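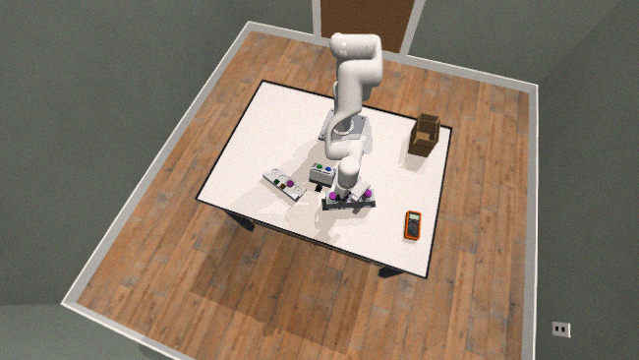

A reader wrote in after my last post to say that a standoff between a mayor and a city council always ends the same way, with whoever controls the calendar getting what they want, and that I was wasting space on the wording of the ordinance. The reader is half right. The calendar matters a great deal, but in the case I have been following, the calendar is set by the ordinance, so the wording can't be skipped.

The background, for anyone who missed the February post. Toledo has a street closure rule that covers marches, sit-ins and other gatherings on public pavement. Under the version I am working from, a group expecting fewer than 1000 people files a short form with the clerk. A group expecting more has to file a long form, attach a route map and name a contact who will be present from start to finish. The short form is approved by default if no one objects within a fixed window. The long form is not. It sits until someone signs it. 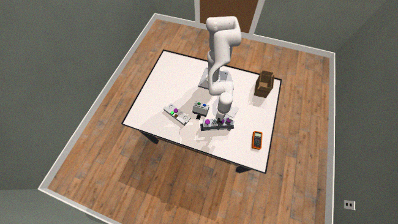 4 min read

The dispute began with a long form that sat. The group behind the Trokska bus line campaign wanted to hold the intersection outside the council building through a budget vote. The mayor's office said the form was incomplete. The group said it was complete and went ahead on the sidewalk, then in the curb lane, then across the whole street. By the second evening there were barriers up at both ends, and two members of the council had joined the people sitting down.

Most of the coverage I read treated this as a contest of nerve. I think it was mainly a problem of authority. Three offices had a claim on the decision: the clerk, who receives the form; the mayor, whose office signs it; and the council, which owns the building and the plaza in front of it. The ordinance gives the clerk no power to refuse. It gives the mayor the power to sign but sets no deadline. It says nothing at all about the plaza, which is covered by a separate building policy that the council can change by a simple vote.

That gap is where the settlement came from. The street could not be lawfully occupied without the mayor's signature, and the mayor had said in public that there would be no signature. The plaza needed no signature. So the council voted to extend the plaza's open hours through the end of the budget session, and the group moved the sit-in back about the width of a traffic lane and a curb. The street reopened. Each side then put out a statement claiming the result.

I have read both statements several times. The mayor's says that the rule of law was upheld and that no permit was issued for the street. That is accurate. The group's says that the protest was never broken up and stayed within sight of the council chamber. That is also accurate. Neither statement mentions the building policy, though it did all the work.

Some notes on the text of the policy, as I expect it to come up again.

First, the vote changed the hours only. It did not change the section on amplified sound, so loudspeakers on the plaza are still barred while the council is sitting. The group used them anyway during the budget vote and was not cited. If the next group is cited for the same thing, it will have a fair complaint about uneven treatment, and the city will have a weak answer.

Second, the extension expires with the session. It was not written as a standing rule. Anyone who plans to rely on it next year should read the expiration line, which is on the last page and easy to miss.

Third, the policy counts the plaza and the steps as one area. The steps are also a fire exit. The capacity limit for the combined area is nearly 1000, and the policy does not say who is supposed to check it. In practice that means it will be checked when somebody wants the plaza cleared and left alone the rest of the time. I would like to see a named office in that section.

On the politics I have less to say. The mayor's position going in was stronger than it looked on the second evening. The budget vote was close, and blocking a main street at rush hour was costing the campaign support in the Flerkuder neighborhood, where the bus line would have run and where most riders have to cross that intersection to get home. Waiting would probably have worked. The council members who sat down made waiting harder, because clearing the street would then have meant removing elected officials from in front of their own building. I do not know whether that was planned. The council minutes don't help, as the relevant discussion took place in a recess.

The bus line itself was left out of the budget by a margin of three votes. It was sent back for a revised cost estimate, and the contract for that study went to Atoden, the firm that did the first one. I have asked the city for the scope of work. The records office has acknowledged the request and given me a tracking number.

A correction to the February post. I wrote that the short form requires a route map. It does not. The map is required only with the long form, and the short form asks for a list of cross streets. I was reading from an older copy of the application packet. The post has been fixed.

I will go through the sound rules next, once I have the current version of the building policy in full. The copy on the city site is missing a page.

Posted October 20, 2019
Filed under: City Hall, Ordinances, Transit
3 comments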